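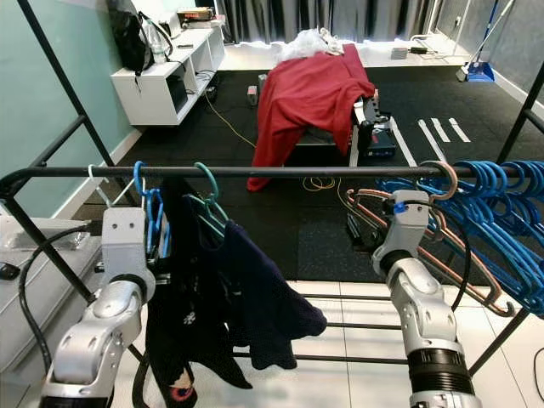

By the Surkmont planning desk
Updated in April

About Surkmont

Surkmont helps small laundries, uniform rental shops and clothing resellers plan and buy automation. We don't build robots and we don't take commission from the people who do. Clients pay us a flat fee for a budget and a buying plan.

Garment handling is most of our work. Clothes fold, slip and hide behind each other, and two arms at a rack need to cope with whatever hangers a shop already owns. Plastic and metal hangers on the same rod should go into the test, and so should dark clothes hanging close together.

How a plan is put together

We start with a site visit: floor space, outlets, cable runs, who works which shift. Then we write a task list with the shop and price each task separately. A first plan takes 6 weeks and runs to 20 pages or so less if the shop has one line.

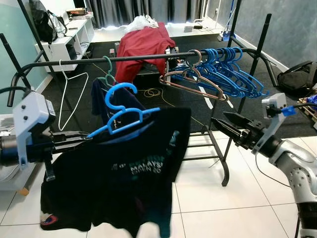 2 min read

Grippers get their own line in every budget. Holding a T-shirt on its hanger by one arm of the hanger is a different job from picking up a folded stack, and the fingers may need to be changed between the two. We also budget for spare fingers, cable covers, floor mats and staff training, which first quotes often leave out.

Surko, our costing sheet, has 95 line items. Clients keep their copy and can edit it after we leave.

Where we work

Our main office is in Farnatero, with a smaller one in Thân. There are eight of us across both. To ask for a site visit, send your floor plan and a list of the garments you handle through the contact form.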